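The best mustard in the Kasadska valley comes from onion skins. Plain yellow onion skins, the papery stuff most of us sweep off the counter! Drop them in a pot of simmering water, wait an hour, and you have a dye bath the color of strong tea, with a smell that hangs in the curtains until bedtime.

Home dyeing has been creeping back here for years, and the Plulent dye fair, held every July in the old Pretorius mill, is where it all spills into the open. Last summer 1,377 people came through the gate, in a town of 1,291. They traded walnut hulls, argued over alum and went home with stained thumbs (mine stayed orange for a week).

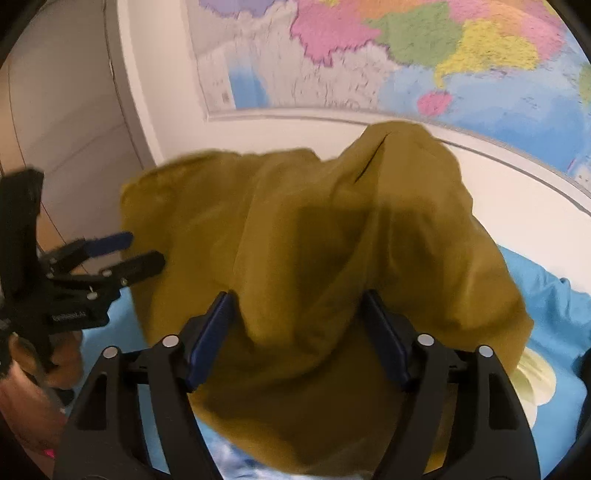
Does onion-skin dye last in the wash?

It holds up well if the cloth is treated with alum first and then washed cool, though strong sun will fade it over time.

What I love most is how much the water matters. The Flindeo spring runs hard, and dyers up that way get browner, moodier golds than the ones down by the mill. Add a rusty nail to the pot and the whole thing swings toward olive — a trick I tried at four different strengths, ruining one good pillowcase and ending up with three I adore.

The mill keeps a swatch book on a long shelf by the door, 447 scraps so far, each with its recipe penciled on the back. Go early, before ten, and you can have it to yourself.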